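4.2 Wear of Nail Polish Applied at Home

The second part of the study dealt with polish that participants put on themselves, without help and with the brush supplied in the bottle. Earlier work on wear has mostly used trained technicians, and the results say little about what happens when a right-handed person paints the right hand with the left. We compared three finishes (cream, shimmer, and matte) from two makers, Birnby and Jonora, giving six polishes in all. A single base coat by De Smet was used under every polish. No top coat was allowed in this part, as the effect of the top coat is treated in Section 4.3.

Thirteen participants completed the part. Each wore one polish at a time until the final inspection, removed it with the same acetone-free remover, and left the nails bare before the next polish was assigned. The order was drawn at random for each participant. Participants were asked to keep to their normal routine, including dishwashing and typing, and to write down any use of gloves. They were not asked to file or shape the nails in any particular way, and nail length therefore varied.

Wear was scored from 0 to 100 for each nail, where 100 is a full and unbroken film. Joanne Staniforth scored all nails at each inspection under the same lamp. Evaristo Bermúdez scored a subset without access to the first set of scores. Where the two disagreed on whether a mark was a chip or a dent, the nail was looked at again by both and a single score was entered. Dents, which are left when the film is touched before it has hardened, were recorded separately and did not lower the wear score unless bare nail was showing.

The cream finishes kept the highest scores from both makers. The matte finishes lost the most, and most of that loss was at the free edge of the thumb and index finger. Shimmer fell between the two, but its scores were harder to assign: small losses at the tip are difficult to see against a reflective film, and we suspect that the shimmer scores are somewhat generous. The difference between makers was smaller than the difference between finishes and changed direction from one finish to the next. We draw no conclusion about which maker performed better.

The hand that was painted mattered more than we had expected. In right-handed participants the right hand, painted with the left, showed thicker film near the cuticle and more flooding at the side walls. Flooded areas lifted early and tended to take a strip of polish with them. On the left hand, lifting of this kind was uncommon, and losses began at the tip. The same pattern, reversed, was seen in the left-handed participants, although they were too few to be analyzed on their own.

Brush width may explain part of this result. The Jonora brush is wide and flat and covers a small nail in one stroke, but participants reported that it was hard to keep off the skin of the little finger. The Birnby brush is narrow and needs more strokes. Several participants went back over areas that had started to dry, which left ridges. Ridges had no clear effect on the wear score but were mentioned often in the comments as a reason for disliking a polish.

Drying was a further source of variation. Participants were told to wait until the film no longer felt tacky before adding a second coat, and this instruction was read in different ways. Those who applied polish late in the evening reported more dents and more marks from bedding or clothing than those who applied it earlier in the day. A fixed waiting time would have removed this variation, but it would also have made the test less like ordinary use. We have kept the freer instruction and report the dents as they were recorded.

Participants also entered application time on the Citby form used in Section 4.1. Time did not predict wear within a finish. Slow application was linked to fewer flooded side walls and to more ridges, and the two appear to offset each other.

Figure 3. Folded red jersey, number 23, on a gray padded surface.

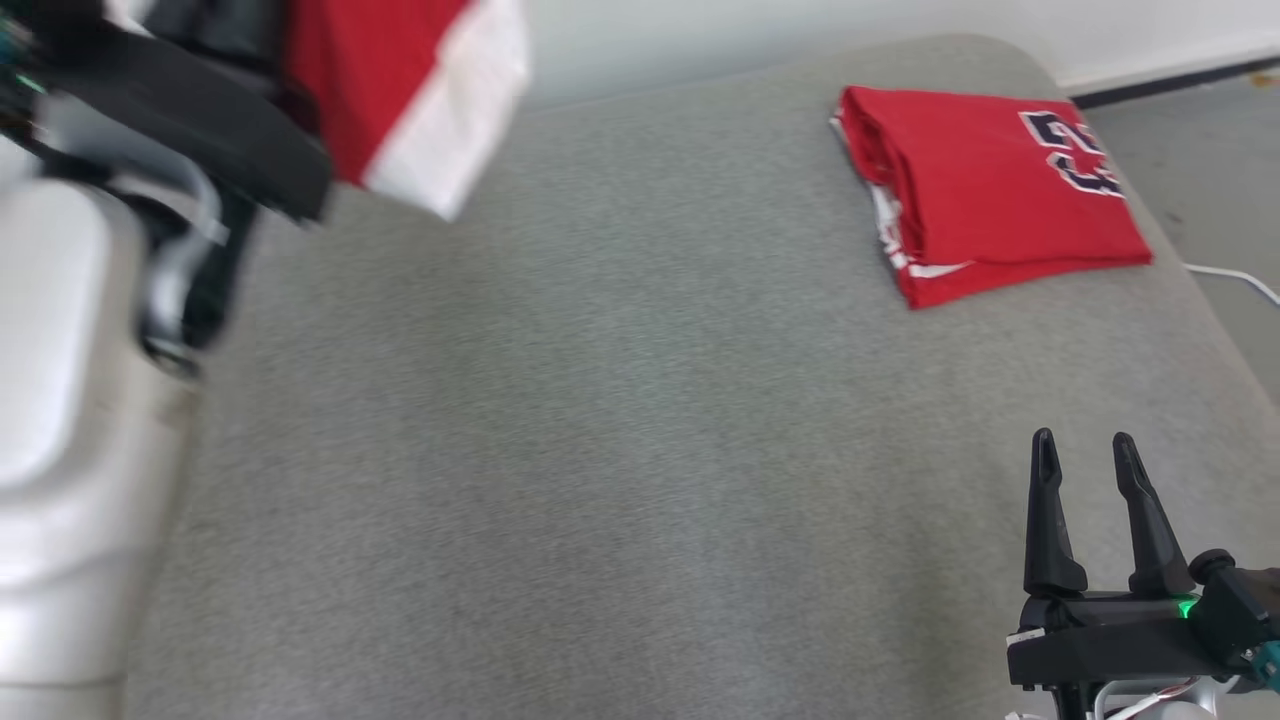 Removal was rated by the participants themselves on a short scale, with a separate line for staining of the nail plate. The shimmer finishes received the poorest ratings for ease of removal, mainly for particles left along the cuticle. Staining was reported under the darker shades only, and the base coat did not fully prevent it.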